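11 February 2023

Up before seven and cold in the kitchen. The boiler had gone off again in the night, so I put the oven on early and told myself it was for the squash. Cooked most of the day in one way or another. Writing it down now before I forget the quantities, as I did with the lentil soup in December, which was good and which I have not managed to make again.

First job was stock. I had onion skins, carrot ends and the green parts of the leeks in a bag in the freezer, and the bag was stopping the drawer from shutting. All of it went in the big pot with a bay leaf and peppercorns. Simmered it for an hour, strained it, and threw out the solids. It came out browner than I like from the onion skins. Fewer of those next time. Got 2 litres, one in the fridge and one frozen in the old yoghurt tubs.

Walked down to Reldale for ginger, garlic and a new bottle of fish sauce. They had stopped stocking the one I buy, so I got the one called Triệu from the shop by the bridge. It is saltier and thinner. I will have to use less of it until I am used to it. The ginger was poor, dry at one end and stringy all through, and I ended up grating it and squeezing out the juice over the bowl.

Lunch was the broccoli, done the way Ngân Tiêu showed me when we shared the flat. Cut it with plenty of stalk left on. Blanch it for a minute and a half in very salty water, then drain it and leave it in the colander with a tea towel over the top. Fry sliced garlic in oil on a low heat until it is just turning, take the garlic out, turn the heat up and put the broccoli in. Leave it alone for two minutes. Then fish sauce, a pinch of sugar, the ginger juice and a spoon of stock, lid on, off the heat. Garlic back over the top.

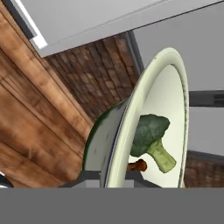 Broccoli, stalk left on.

I used to throw the stalks away. Ngân peeled the thick ones and sliced them into coins for the pan, and I now like them better than the tops. I wrote to her this afternoon to ask if she still puts white pepper in at the end. No answer yet, but it is late where she is.

The squash went in after lunch, in wedges, skin on, oil and cumin seed. 15 minutes longer than the book said and it was still hard in the middle of the thicker pieces. I am beginning to think this oven runs cool at the back. Moved the tray round and gave it another ten. Had half of it for supper with rice and the rest of the yoghurt. Too much cumin. The other half can go into soup with the stock.

Sharpened the small knife while the squash was in. Cleaned the hob. The Cuteck scales are playing up again and gave me two different weights for the same bag of rice, so I changed the battery and now they seem all right. Wrote the date on the new jar of chilli oil and moved the old one to the front.

To buy: rice, limes, white pepper, dishwasher salt. Ring the boiler man in the morning.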